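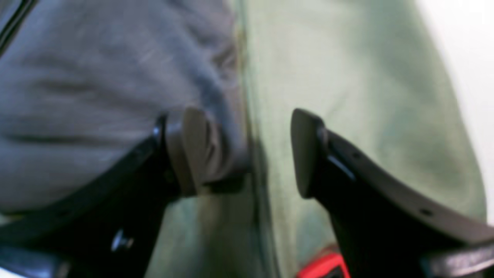

Geum-ok Heo trouve que mes bains d'alun sont trop chauds et que je les fais monter trop vite, et elle me l'a écrit en marge de la page précédente avec deux points d'exclamation. Je recopie sa remarque au propre afin qu'elle ne se perde pas : laisser la laine entrer dans l'eau tiède, monter lentement, tenir à 90 degrés sans bouillir, puis laisser refroidir dans la cuve jusqu'au lendemain.

Cahier de teinture, janvier, commencé à 9 h 20

Reprise de la série campêche. Je rappelle la question pour ceux qui ouvrent le cahier à cette page : pourquoi les gris tirent vers le violet sur la laine de Niltham et vers le vert sur l'autre lot, alors que la recette est la même et que les deux sont passés dans la même cuve. On a déjà accusé l'eau, le fer et moi. Je garde les trois hypothèses ouvertes.

Poids de fibre sèche pour la cuve d'aujourd'hui : 375 g. Alun à 14 % du poids de fibre, tartre à la moitié de cela. J'ai pesé l'alun deux fois, la balance Mestura dérive quand la porte du couloir reste ouverte et qu'il y a un courant d'air. Il faudrait la déplacer sur l'étagère basse du fond, je l'ai déjà écrit en automne.

Lavage préalable fait hier soir au savon neutre, deux rinçages. L'eau du deuxième rinçage n'était pas tout à fait claire pour le lot de Niltham. Je n'ai pas fait le troisième, il était tard, et je le regrette un peu ce matin. Il reste peut-être du gras d'ensimage dans le fil et, dans ce cas, le mordant prend par plaques. À vérifier à la goutte d'eau sur un bout sec : si la goutte reste ronde, il faut relaver.

(Goutte faite à 10 h. Elle entre, mais lentement. Sur l'autre lot elle entre tout de suite. Je continue quand même, avec cette réserve.)

Campêche : copeaux trempés depuis la veille, première décoction jetée dans le seau bleu, deuxième décoction gardée. Elle est plus claire que la dernière fois. Les copeaux viennent du fond du sac et il y a beaucoup de poussière, il faut donc filtrer deux fois, d'abord à la passoire, ensuite au vieux drap. Le filtre en papier se bouche après un demi-litre et on y passe la matinée.

Montée en température :
départ tiède, petit feu
palier à mi-chemin, le temps de ranger les écheveaux et de vérifier les liens
90 degrés atteints à 11 h 35, tenu une heure
feu coupé, couvercle à moitié ouvert

J'ai brassé avec le bâton long, toujours dans le même sens. Un des liens était trop serré et il y aura sûrement une réserve blanche à cet endroit. Je rappelle la règle de l'atelier : nouer en huit, lâche, avec du coton non teint. Le fil de couture noir de la boîte dégorge, ne plus l'utiliser s'il vous plaît.

Pour le fer, j'ai essayé le Tratum en poudre, en remplacement de notre vieux jus de clous. L'avantage est que l'on sait ce que l'on met. L'inconvénient, pour moi, est qu'il agit très vite : en quelques minutes la nuance est passée du prune à un gris presque noir, et on ne revient pas en arrière. Avec le jus de clous on a le temps de réfléchir. J'ai sorti l'écheveau témoin trop tard. Prochaine fois, dissoudre à part et ajouter en deux fois, avec la fibre hors du bain pendant l'ajout.
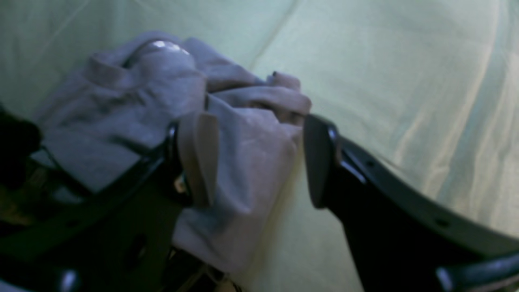
Georgiev répond, pour la question du deuxième lot, que la laine a été blanchie légèrement chez eux avant l'expédition et qu'un reste de produit est possible si le rinçage a été court. Ils proposent de nous envoyer de la laine écrue non traitée pour comparer, au même prix. Je pense qu'il faut accepter. Si le blanchiment est la cause du vert, nous avons perdu beaucoup d'après-midi à corriger une eau qui n'avait rien.

Je note aussi que cette information ne figurait pas sur la fiche. À l'avenir, demander par écrit, pour chaque lot : écru ou blanchi, ensimage, date de filature. J'ajoute ces trois lignes au modèle de commande.

Sur l'eau, justement. Celle du robinet de la cour est plus dure que celle de la cuisine, on le voit au dépôt dans la bouilloire. Avec le campêche le calcaire pousse vers le bleu, avec la garance il est plutôt bienvenu. J'ai fait les deux cuves d'aujourd'hui avec l'eau de la cuisine, portée au seau, ce qui est fatigant mais enlève au moins une variable. Pour l'eau de pluie il faudrait nettoyer la cuve de récupération, et en janvier je n'ai pas le courage.

Rinçages. Premier à la même température que le bain refroidi, sinon la laine de Niltham feutre (elle est fine et elle n'aime pas les surprises). Deuxième avec un filet de vinaigre, sur la moitié des écheveaux seulement, étiquettes avec un coin coupé. Troisième à l'eau seule. L'eau sort encore un peu teintée au troisième pour les écheveaux sans vinaigre. Essorage à la serviette, pas de machine.

Séchage à l'ombre sur les barres, côté mur. Ne pas juger les couleurs avant demain – le campêche mouillé ment beaucoup, et sous le néon il ment encore plus. Je l'écris pour moi, qui ai déjà annoncé deux fois un beau gris et trouvé le matin un violet d'évêque. 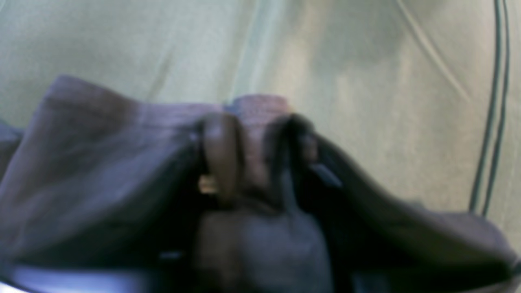
Il reste la question de la solidité à la lumière. Les échantillons d'octobre sont sur la fenêtre sud, moitié cachée sous le carton. Le campêche sur alun seul a bien baissé, le campêche avec fer tient mieux, comme disent tous les livres. Je laisse les cartons en place jusqu'au printemps. Merci de ne pas les soulever pour regarder, ou alors de les remettre exactement sur le trait de crayon.

Compte des bains : on a consommé 1 600 g d'alun depuis l'ouverture du grand sac, c'est plus que prévu. Une partie est partie dans les essais à 20 %, que l'on peut arrêter à mon avis, la différence avec 14 % ne se voit pas sur le fil sec. Geum-ok n'est pas d'accord et préfère refaire un essai sur tissu avant de décider. D'accord, mais petit.

Le bain épuisé est gardé dans le bidon à couvercle rouge, étiqueté. Il peut encore donner un gris lavande sur de la soie, ou rien du tout. S'il sent mauvais, le jeter sans demander.

À faire :
relaver un écheveau de Niltham, trois rinçages, et refaire la goutte
commander l'écru chez Georgiev
Tratum : refaire à demi-dose, en deux ajouts, témoin sorti toutes les deux minutes
déplacer la balance
racheter du coton à nouer et des gants taille moyenne, il ne reste que des grands

16 h 50. Cuve lavée, thermomètre rincé et pendu à son clou. Le couvercle de la grande cuve ferme mal du côté de la poignée, j'ai mis une pince en attendant.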